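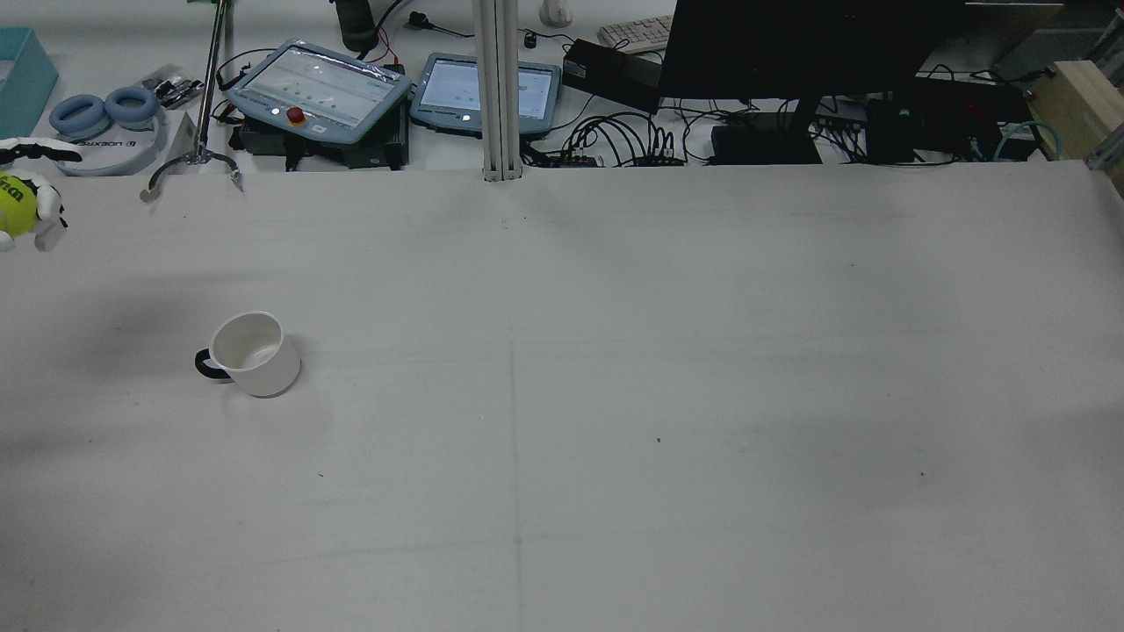
Marina Deligiannis: I don't buy that a mug is safe there just because the clutter stays behind the border. One bump of the elbow and whatever's in it heads for the seam. Gray tops show coffee rings too.

Spyros P.: Mine's had a cup on it every day for 2 years. Around 10 rings, all wiped off with dish soap.

Marina Deligiannis: All of them? What about the seam?

Spyros P.: OK, the seam is a bit brown — you have to look for it.

shagufta_sial: So it does stain. The Dornelau sealer won't help either. I paid for it in June and it peeled.
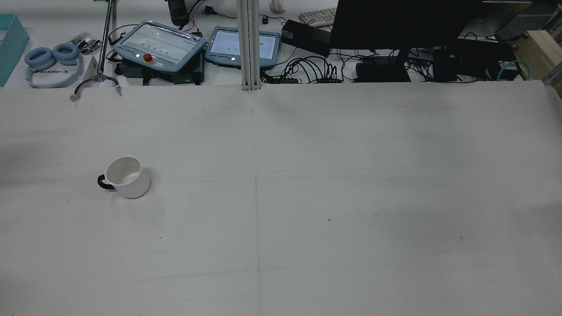 Mug with the handle to the left, headphones along the back.

Spyros P.: Handle on the left is fine if you're left-handed. I'd still move the headphones before I'd move the mug.

Marina Deligiannis: Or get a cup with a lid. I'm not convinced by the mug OR the sealer.

shagufta_sial: Lids leak. Ask me about my last keyboard.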